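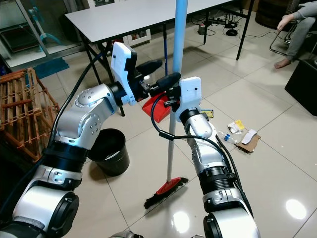
I've gone through a lot of brooms, and the Farar broom and dustpan set is the first one I've wanted to write about. I bought it in July for the back room, where the floor is glossy tile and every crumb shows from the doorway. The red head with its black bristles looks great against those tiles (yes, I care about that!), and the handle goes from white at the bottom to light blue up top, so it's easy to spot when I've left it leaning somewhere silly. The matching red dustpan has a tall, thin handle of its own in dark blue, and that alone would have sold me. My back is a good deal happier.

On to the sweeping. The bristles are stiff but they bend nicely at the tips, so fine dust gets pulled along with everything else. Crumpled paper, candy wrappers, bits of packaging – all of it goes in one push. Plastic bottles still roll away from me, so I pick those up by hand and drop them in the bucket before I start. Flattened cardboard I don't even try to sweep.

Corners are where I noticed the biggest change. My old Harkik had a wide, straight head that never got close to a table leg, and I'd end up on my knees with a hand brush. With this one I turn the head on an angle and it slides right in around the legs and along the wall. Cables are still a pain, and you do have to lift them, but that's true of any broom I've ever owned.

The dustpan lip sits nice and flat. There's a faint line of dust left after the first pass, so I back up an inch and go again, and then it's gone. The bristles comb out fine against the edge of the pan, though long hair has to be pulled off with your fingers.

Now the grumbles. The handle came a little loose where it screws into the head, and I have to give it a twist every couple of weeks. My friend Gönül Bozkurt has the same set and says hers does it too. I'd also love a hole at the top for hanging. Mine lives in the corner behind the door and slides down the wall if I'm careless.

I paid 40 for the set, more than I'd ever spent on a broom, and I'd buy it again tomorrow. Replacement heads are sold separately, and I have one put away already, also in red.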